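Home News Interviews Reviews Back Issues Contact

I got to the rehearsal space a little after four in the afternoon and Guadalupe Esquivel was already on the floor with a soldering iron, swearing at a pedal. She plays keys and sings the low parts in Vestis, and if you've heard the second record you know those low parts are half the reason to put it on. "Two minutes," she said. It was more like twenty, but she'd made coffee, so I sat down on an amp and waited.

I've been trying to get this interview since Fuvitport came out. I love that album. I love it in the slightly embarrassing way where you start telling people at work about time signatures. Side two is one piece, "Notden," and I wanted to know how on earth five people agreed on something that long.

"We didn't," Guadalupe said. "Nayeli wrote the first third and brought it in finished. Eustaquio hated the ending, so he wrote another ending. Then we had two endings and we kept both of them. If you listen, it stops twice."

It does stop twice! I'd played it I don't know how many times and always figured the first one was a bridge.

Nayeli Ibarra, the guitarist, showed up around then with a bag of oranges and pulled up a chair. She remembers it a bit differently. "I brought in maybe a quarter," she told me. "Lupe is being nice. The slow part with the organ, that's all hers, and I fought her on it for weeks because I wanted it faster. I was wrong about that. I was right about the drums, though."
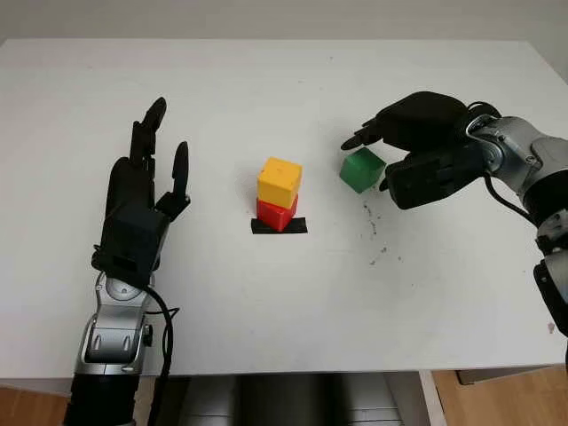
Vol. 9, No. 3 / p. 46

The drums on Fuvitport are a sore subject, or they were. Eustaquio Magaña recorded the whole album once at a studio called Beltrán, with proper rooms and a proper engineer, and then the band listened back in the van and didn't like it. Too clean, Nayeli said. "It sounded like a really good demo of a drum kit." So they did them over in the rehearsal space with three microphones and a mattress against the door.

I asked if the studio people minded. Guadalupe laughed. "Hermenegildo still has the tapes. He thinks his are better. He'll tell you if you call him."

I did call him, later. Hermenegildo Valdovinos ran the board for the Beltrán sessions, and yes, he thinks his are better. "They have a beautiful kick drum on those reels and they went and hit a mattress," he said. He's coming to the September show anyway.

Back to the oranges. I wanted to talk about the Mellotron, because every prog band I interview wants to talk about the Mellotron, and it was kind of refreshing that Guadalupe doesn't. "I don't own one. I've played one twice and both times the tape for the G stuck. What's on the record is a string machine through a bad speaker, and a choir that's just me, Nayeli and Eustaquio doubled until we got sick of each other."

How many times doubled?

"Ask him. He kept the chart." (He was at his day job, so I never got to see the chart. I still want to.)

They pressed 1,225 copies of the first vinyl run and Nayeli packed most of them herself, at her mother's dining table, with the radio on. She says she can't look at packing tape now. The first record, the self-titled one, sold 146 in its whole first year, and she brought that number up before I could, with what I'd call pride. "We knew the names of like half those people. One guy bought two because his dog got the first one."

I asked what changed in between, and they both went quiet and looked at each other. Guadalupe finally said it was the singing. On the first album Nayeli did all of it, and on this one there's hardly a line with only one voice. "We'd sing in the van to stay awake," she said. "After a while Eustaquio was taking the third above without being asked, and it sounded better than what we were playing on stage. So the songs got written that way around, voices first."

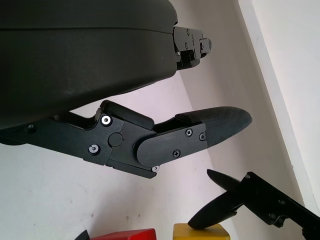 Petronella Modise thinks the voices are where they went wrong, for what it's worth. She wrote to me after I ran my review of Fuvitport and said the debut had more nerve, that the harmonies smooth over every odd corner in "Notden," and that she'd trade the entire choir section for one more ugly guitar solo. I read that part out loud to the two of them.

"She's got a point about the solo," Nayeli said. "There was one. It was four minutes."

"Five," said Guadalupe.

"It was very ugly."

It might come back live. They're working out how to play all of side two with one fewer person than they recorded it with, as their bass player has moved away and they haven't settled on anybody yet. Guadalupe has been covering the bass lines with her left hand, and she played me a bit of it, the fast part after the first ending, and missed a note, and started again from the top.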